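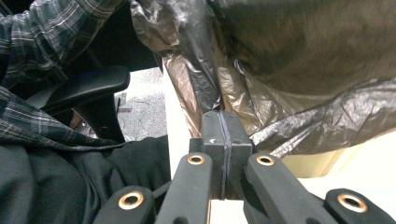
Hand gripper and a black plastic bag, Zilent open day, first room.

Went to the open day at Zilent yesterday. It's a small robotics shop on the second floor over a tile warehouse. Putting my notes here in the order I took them.

You sign in, get a sticker, and leave your coat on a rack. Groups went in every half hour. Mine was led by Marjan Tehrani, who runs data there.

The first room is where people do tasks by hand with a gripper tool, and the recordings are used to train the arms in the back. She kept the talk short and let us watch for most of it.

The tool is dark plastic. Four linkage arms, each with a metal bushing at the pivot. I asked about the bushings. Earlier ones were plastic and wore out of round, so the fingers got sloppy. They switched in August.

Bags are the current project. She said boxes and cups went fairly quickly, and bags have taken most of the winter. A bag has a different shape every time you touch it, and thin plastic shines, which is hard on the camera.

They have 3,206 bag recordings so far. Each one is up to 60 seconds. Anything where the operator stops to think for too long gets thrown out.

Visitors could try it. I had two turns. You squeeze the handle and the fingers close, simple enough, but you have no feel for how much plastic you've got hold of. I pinched one layer when I wanted both. Second try was better.

My wrist was tired after ten minutes. The operators switch off every 40 or so and there's a sheet on the wall for it.

Back room: two arms on a bench, fenced with yellow tape on the floor. Kamran Hosseinzadeh ran the demo. The arm picked up a bag by the rim, lifted it, and set it in a bin. Then it missed one. Then it got the next three.

He reset the bags himself between runs and didn't hide the miss. Someone asked for the success rate and he said he'd want more runs before giving a number. Fine by me.

Speed: slow. A person would do three bags in the time the arm does one. He said they hold the speed down when visitors are in the room.

Question from a man who works at a recycling plant: can it handle a torn bag? Kamran said no, they haven't started on those.

I asked whether they sell the hand tool. They don't, but the drawings are supposed to go up this spring. I'll post the link if I see it.

Coffee was in the hallway, and there was a sign-up list for the next open day. I was number 137 on it. If you want to go, email the front desk and ask for Nazanin Nazari.

Parking is on the street. Use the side door, the front one is for the tile place.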